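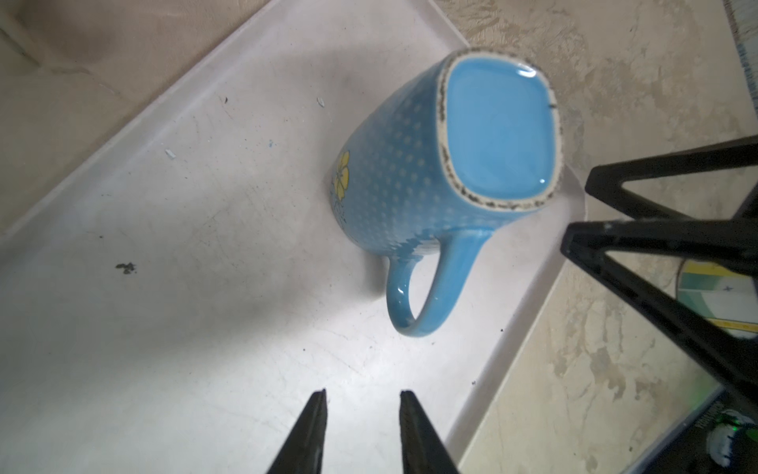
Workshop notebook, ceramics bench
September, afternoon session
Entered by Man-lok Poon; to be countersigned by Tin-yau Hsu

Purpose: to review the mixed mugs received under lot 2946 and to decide which may go forward to the Nurkano display order.

The light blue mug with the yellow flower and dotted body has been entered as item 1079. The glaze on the interior is smooth and glossy. The rim is unglazed and shows a cream band with dark specks and chips all the way around. Under the Drulberg acceptance sheet, a bare rim is allowed only where the drawing calls for it. The drawing on file is silent on this point — a query has been sent to Vultier.

A small pale blue chip, a pale fragment and a clump of dirt were noted on the white tray. The origin of the fragments has not been established. The tray is to be wiped down before the next item is placed on it, and any fragments are to be bagged with the item number.
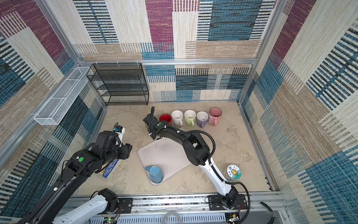
Plain colors and printed patterns will be recorded on separate sheets from this lot onward. The earlier practice of using one sheet led to two entries being transposed in lot 900, and the correction took most of a morning.

Mugs awaiting review are to stand upright in a row at the back, with the tray kept forward of them. The wire rack is not to be used for chipped pieces.

Outstanding:
Reply from Vultier regarding the rim.
Handle check on the red and pink mugs (T. Hsu).
Cheung to confirm whether carton 3100 belongs to this lot or the previous one.

Item 1079 is on hold until the first of these is closed.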